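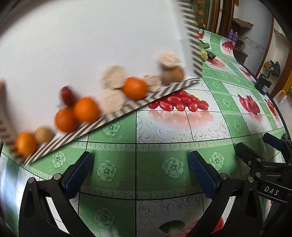 Fruit-print tablecloth

A fruit-print tablecloth is a covering for a kitchen or dining table whose pattern includes pictures of fruit, and very often vegetables, flowers and scrollwork along with it. It is one of the most familiar of all household textiles, found in farm kitchens, city apartments, summer houses, church basements and the corner of many a grandmother's memory, and it is used every day as well as for company. The name covers woven cotton and linen cloths, coated cloths that can be wiped, and plastic sheeting sold by the length. What the members of the family have in common is the picture: somewhere on the cloth there is fruit, usually at about its natural size, and usually riper and shinier than anything in the bowl.

The name

In everyday speech the cloth is mostly just called the kitchen cloth, or the everyday cloth, to tell it apart from the plain or embroidered one kept in a drawer for holidays. Shops have sold it as orchard cloth, market cloth and harvest cloth. In the town of Prumska, where a good deal of it was once printed, older people still say "a Hajdu" for any cloth with fruit on it, after the Hajdu printing works, and will say it even of a cloth that plainly came from somewhere else.

Pattern

Most fruit prints are built on one of two plans. In the scattered plan, single fruits or small bunches are spread over a plain ground with a fair amount of space between them, turned this way and that so that the cloth has no top or bottom and everyone at the table sees something the right way up. In the tiled plan, the cloth is divided into a grid of squares, like a tiled floor or a kitchen wall, and the squares carry different things: a rose in one, a curl of scrollwork in the next, and a large cluster of fruit laid over several of them at once.

Green and white is a favorite pairing for the squares, and a very sensible one too, for red fruit shows up well against both. Cherries, small tomatoes, pomegranates, strawberries and apples are therefore the regulars of the tiled cloth, while lemons and grapes turn up more often on blue or yellow grounds. Cherries and cherry tomatoes can be surprisingly hard to tell apart once they have been printed small and bright, and owners of the same cloth have been known to disagree for years over which they have. Some patterns add a reflection under the fruit, as if it had been set down on a polished surface or at the edge of a pond, and this touch dates from the period when pattern makers began working from photographs.

A pattern repeats at a fixed distance, known as the repeat. On a small table the buyer may see each large cluster only once or twice, and on a long one the same pomegranates come around again and again, which some people find restful and others cannot stop noticing once it has been pointed out to them (the author belongs to the second group).

Materials

Cotton is the oldest common ground for the print and still the softest under the hand. It takes color deeply, hangs in good folds at the corners and can be boiled, but it drinks up beet juice and coffee just as readily as it once drank up the dye. Linen behaves in much the same way, wears longer and creases more.

Coated cloth has a woven backing with a smooth face. It is wiped instead of washed, and it lies flatter, though a sharp fold left in it all winter may crack. Plastic sheeting is lighter and cheaper still, and is often sold with a soft backing so that it does not slide. A great many households keep one of each kind, the wipeable one for peeling, jam and children, and the cotton one for afternoon coffee.

History in Prumska

Printing on cloth was a small trade in Prumska until the Hajdu works took it up in earnest and began to make table covers alongside its headscarves. The first fruit patterns were cut by hand in blocks, with one block to a color, and for that reason early cloths seldom have more than 5 colors in them. Aranka Sipos, who joined the works as a color mixer and stayed on as its pattern maker, drew the tiled design known as Nuston, named after the village where her mother kept an orchard. Nuston had roses in the small squares, gray curls around them and a bunch of cherries placed where a plate would not cover it. Her notebooks show 13 tries at the cherries before she was content, and beside the last of them she wrote only "enough shine."

The pattern was copied widely, sometimes with care and sometimes not. The firm of Drernus brought out a coated version with larger fruit, and for a whole generation the two hung side by side in hardware stores. Faustine Marty, in her catalog of kitchen textiles, traces more than 9 later designs back to Nuston, most of them recognizable by the way a gray curl turns in on itself at the corner of the square. The catalog, dated Jun 3, 2001, is still the usual starting point for anyone trying to put a name to an old cloth.

At table

The cloth has two lives, one under meals and one between them. Between meals it is a work surface and a resting place. Groceries are unpacked onto it, peas are shelled over it, potatoes are sorted, and the greens wait on it for their turn at the sink. Real produce on printed produce makes a cheerful muddle, and it is one of the quiet pleasures of the thing that a mandarin put down among painted fruit looks for a moment as if it had been part of the pattern all along.
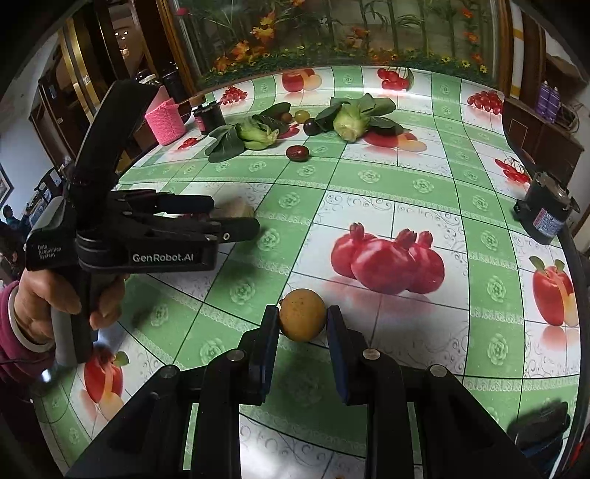
Small orange and heads of bok choy on a green-and-white fruit-print tablecloth.

The two kinds of fruit do not really match when seen close together. Printed fruit is nearly always without a mark. Real citrus may have a dull or speckled peel, and real potatoes bring a little of the garden in with them. Pattern makers have tried now and then to print fruit with its spots left on, but such cloths sold poorly, and Sipos is said to have given up a pear design after 7 customers in one week tried to brush a bruise off it.

Leafy vegetables are rare in prints and common on the tables beneath them. A head of bok choy, a cabbage or a bundle of chard is large, and its greens tend to sink into a green ground, so the printer usually leaves them to the cook to supply.

Care

Cotton and linen cloths are washed warm, with like colors, and are best ironed on the back while still slightly damp. Fruit stains should be seen to the same day. Boiling water poured through the stretched cloth from a height will lift cherry and plum, and a paste of baking soda helps with citrus and tea. Red prints may bleed in their first wash, and old advice is to soak a new cloth overnight in cold salted water, usually in April, when the winter cloth comes off and the new one goes on.

Coated cloths want only a soft rag and a little dish soap. Hot pans should stand on a trivet. A coated cloth is stored rolled around a tube with the printed side outward, and if it has been folded anyway, an hour in a warm room will usually coax the creases flat again.

Sizing

A tablecloth for everyday use hangs less far over the edge than one for formal dinners, so that it does not gather in laps or catch on chair backs. A hand's width and a bit is plenty. With a tiled pattern it is worth lining up the grid with the sides of the table before anything heavy is set down, as even a slight slant shows in the squares. Scattered patterns are more forgiving, and are the usual choice for round tables and for tables that are not quite square to begin with.

See also
Kitchen towel
Oilcloth
Place mat
Table runner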